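Notebook – picking cell, March

Product under review: the Pranex bin-picking kit, month's loan from Sperling. Kit is a gripper mount, the grasp planning software, a licence dongle and a printed guide that was plainly written for a different version. We supply the arm, the bins and the patience.

9.40. Started late again. The licence dongle wants to be in before the machine boots, and if you forget you get a polite message telling you the planner is "in preview", which means it plans beautifully and then won't send anything to the controller. Lost half the morning to that yesterday and another ten minutes today. I've put a sticky note on the monitor. If you are reading this and the sticky note has gone, please make another one!

Settings I'm carrying over: approach speed down to a crawl, retreat speed left as it came, grasp candidates capped at 2000 per cycle. The guide suggests 3000, and I did try it, but the extra ones seem to be near copies of the good ones and all you get for them is a longer wait before the arm moves. I'd like someone to check that with a proper timer. My method was looking at the wall clock and sighing.

The calibration wizard deserves a kind word. I've moaned about the rest of it so I should be fair – it walks you through the poses one at a time, tells you which one it didn't like, and lets you redo just that one. The Breltberg kit we had before this made you start over from the beginning every time, and I still haven't forgiven it. Wizard finished first go after lunch and I went and made a tea to celebrate.

Object set is the toy box lot, our usual mixture of awkward shapes. I like it because nothing in it resembles anything else. The duck is all curves, the aubergine is glossy and bent, the scoop has a skinny handle and a great wide bowl on the end, and the grey wedge gives the fingers a choice between a narrow end and a wide one. Kit makers always demo with nice cardboard boxes. I'd happily buy a kit on the strength of one good aubergine demo.

14.15. Running the wedge first, fingers to go either side of the top end. Planner ranks that grasp above everything else and I can't say I'd argue, although I'd have gone lower down myself, nearer the weight. There's a slider called "centre bias" which I think is meant to handle this. It goes from 0 to 1 and the guide has one sentence on it. Left at the default for now, will try it pushed up once I've got a full set to compare with. 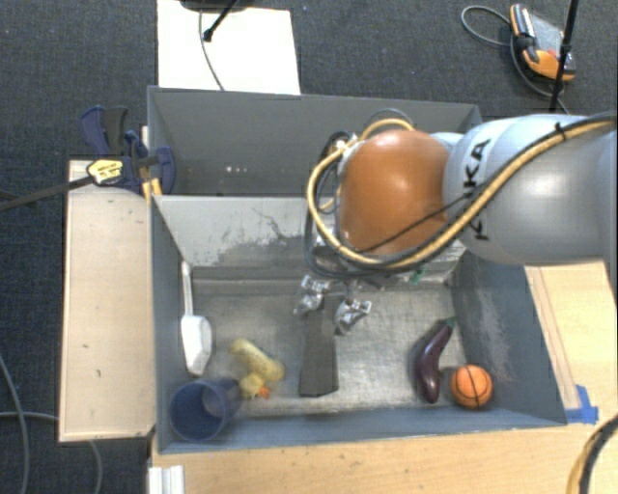

Can the kit be used with the gripper we already own?
Any two-finger gripper will do as long as you enter its finger length and opening width in the tool file and run the wizard again afterwards.

That came from Sperling by email and I've copied it in as it's the thing everyone stops by my desk to ask. The tool file is plain text, lives in the config folder, and is fussy about decimal points. Keep a copy before you touch it. I've put mine in the shared drive under the project name, Ziravgate, next to the old Breltberg ones (don't mix them up, the units are different and it won't warn you).

Things to raise with Sperling on the next call:

The cables and hose. Their mount leaves you to sort out your own routing, and with the arm stretched out over the bin there's a fair amount of loop at the joint. I want to know what they do on their own rig, and whether there's a bracket we could buy.

The log viewer. It only shows the last 254 entries and then quietly drops the older ones. Fine for a quick look, hopeless if you've left it going and want to see what happened an hour ago. There may be a setting. I couldn't find it and the guide's index goes straight from "licence" to "mounting".

Price of the support plan after the first year. It's on the quote as "to be agreed" and I'd like it agreed.

Back bin. The guide talks about two-bin transfer as a standard job but the menu item is greyed out on my login. Could be the loan licence, could be me.

16.30. Got as far as cycle 51 on the counter, a number that includes all my false starts and so means very little. Results sheet is in the folder, with my comments in the last column, some of them rude. I'll tidy those before anyone sends it on.

My feeling so far, for what it's worth: the planning is good, the wizard is lovely, and the paperwork lets it down badly. I'd still take it over the Breltberg. I wouldn't sign anything until we've had the two-bin menu open and seen it shift the shiny stuff from one side to the other.

Next session: centre bias at 0.5, then at 0.8, same objects, everything else left alone. Boot with the dongle IN. Also need to ask for the newer guide, if there is one, and bring back the long Allen key I've left upstairs.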